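Monday, March 10, 2025
By Shu-fen Wan
Filed under: Desk & Home Office
4 min read

My keyboard gets a proper cleaning every April, but I ate a croissant over it last week, so we're going early this year! You need a keycap puller (the wire kind, please, the plastic ring ones scratch), a soft brush, a bowl, dish soap and 17 minutes or so of patience before the soaking even starts.

Unplug it first. Then take a picture of the layout with your phone. I skipped this once and spent an evening swapping Home and End back and forth.

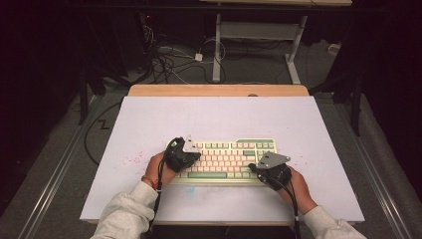

Keycaps come off best if you start in a corner and pull straight up, no twisting. Go slow on the wide ones. A two-tone set makes sorting much easier, too: with cream letters and a sage-green spacebar, enter key and top row, I can split everything into two piles and put the green ones back first. They all go in warm soapy water for an hour, then onto a towel overnight.

While they dry, brush between the switches and tip the board over the trash can (tap the back, you'll be horrified). A barely damp cloth does the case. Don't spray anything at it, ever.

Next morning, press each cap down until it clicks, then type a few lines to check them all before you get back to work.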